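Ticket 111
Product: Lykkegaard walk-in flower cooler with Sulent controller
Opened: April 26, 2024
Status: waiting on vendor

Garden roses and ranunculus are going soft in the cooler well before they should. The controller reads 40 degrees day and night, and the Sulent log is a flat line. I don't believe it. A door that gets opened as often as ours in wedding season should leave some kind of bump.

First reply from the vendor blamed the grower. I buy the same roses from Trakberg that I bought all through March, and the ones I kept in the back hallway held up better than the ones in the cooler. So I'm not ready to call it a grower problem.

Tried so far:
– Restarted the controller. Same reading the second it came back up.
– Washed every bucket with bleach, fresh water, fresh food. No change.
– Moved 14 stems of ranunculus from the top shelf to the floor. The floor ones lasted two days longer. 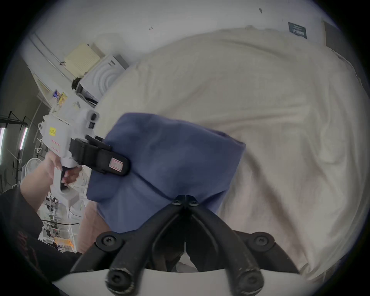
Blue fabric, folded, with a cream-colored cloth behind it.

The shelf result is what bothers me. If the air were mixing the way the brochure says, top and bottom should match. The second reply told me to run a defrost cycle by hand. I did. The fan stopped, the fan started, and the display never moved off its number. Either this cooler is the steadiest box ever sold to a flower shop or the screen is showing me the set point and calling it a reading.

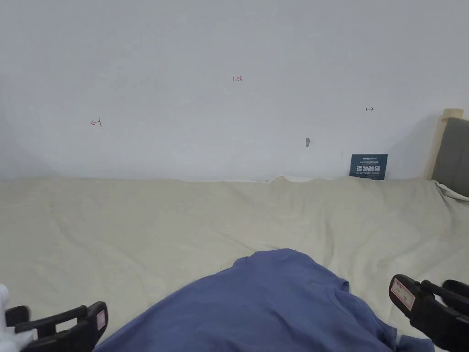
Plain light wall behind the bed, with a small dark card leaning against it.

Put a cheap glass thermometer in a jar of water on the top shelf and left it overnight. It came out well above what the screen said. I was told glass thermometers are "not supported for diagnosis." Fine, but the roses seem to agree with the glass one.

I have also been offered a software update. The notes for it mention a new color theme and nothing on sensors, so I'd like to hear what it is supposed to fix before I install it.

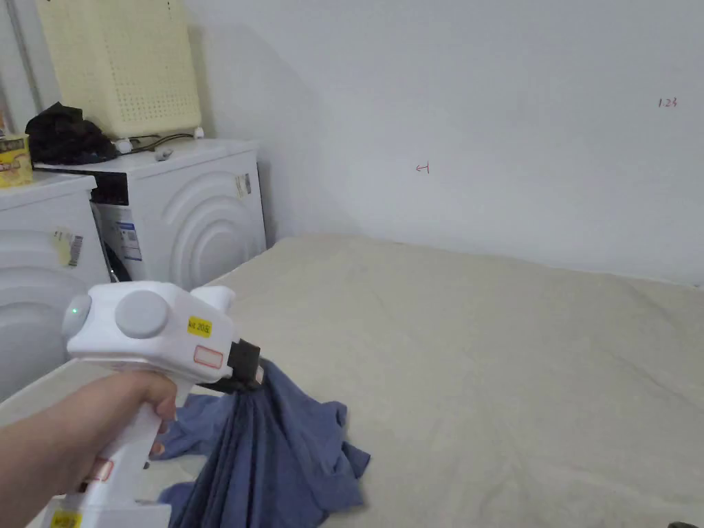 Cillatari: We had the same flat line in our cooler. The probe had come unplugged behind the fan cover and the controller kept repeating its last good value. Check the plug before you let them sell you a new board.

Will pull the fan cover once the wedding orders are out. Please leave this ticket open until then.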